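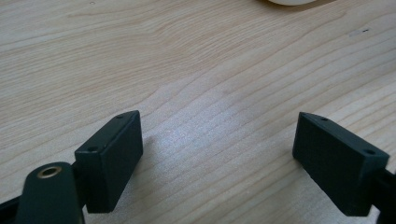
Gripper fingers over a pale wooden tabletop.

Posted in: Data > Food and Drink > Nutrition Labelling

Search this site... Go

# Varnwood Soft Drinks and Juice Label Set

## Summary

The Varnwood set records the nutrition declarations printed on packaged soft drinks, fruit juices, squashes and flavoured waters. It is intended for people studying how sugar and energy values are presented to shoppers, and for teachers who need a tidy table of real labels. It holds 900 records in one main table, with a second table for serving sizes.

The set is maintained by Melahat Uçar. Helmut Fröhlich wrote the checking scripts and remains the contact for questions about units.

## Files

- `drinks.csv` - one row per product, 900 rows
- `servings.csv` - stated serving sizes, linked by `product_id`
- `changes.txt` - corrections made after first release
- `check_units.py` - the script used to test energy values against each other

All files are in UTF-8. Several producer names, Sarıgül among them, will display wrongly if the files are opened with another encoding.

## Main fields

- `product_id` - a number with no meaning outside this set
- `producer` - name as printed on the label
- `category` - juice, juice drink, squash, carbonated, flavoured water
- `energy_kj` and `energy_kcal` - per 100 ml
- `sugars_g` - per 100 ml
- `sweetener` - yes, no or unclear
- `as_diluted` - yes where the label gives values for the drink made up with water

Blank cells mean that the label gave no value. A zero is entered only where the label prints a zero. Labels that read "less than 0.5 g" are entered as 0.5, with the flag `below` set in the next column.

## How the records were made

Labels were read and typed by hand by two people working separately, and the two versions were then compared. Where they differed, the label was read again. Of the 900 records, 523 have a stated serving size. The remainder give values per 100 ml only and do not appear in `servings.csv`.

Producers were not asked to confirm their figures. Benovetti and Rostar both changed recipes while labels were being gathered, and for these two producers the older and newer products are kept as separate rows.

## Known problems

Squash is the weakest part of the set. Some labels give values for the concentrate, others for the diluted drink, and the recommended dilution is not always clear. Users should filter on `as_diluted` before comparing squash with anything else.

In 57 rows the kilojoule and kilocalorie values do not agree within normal rounding. These are errors on the labels and have been left as printed. They are marked `energy_mismatch`.

Serving sizes vary widely for bottles of the same volume. The set makes no attempt to correct this.

## Unsuitable uses

The set should not be used to give dietary advice to individuals, or to state what any product contains today. It does not cover alcoholic drinks, milk drinks or anything sold unpackaged.

## Version

Version 2, released October 30, 2018. Corrections received before the end of December will be listed in `changes.txt`. Please quote the `product_id` and the field concerned when reporting an error.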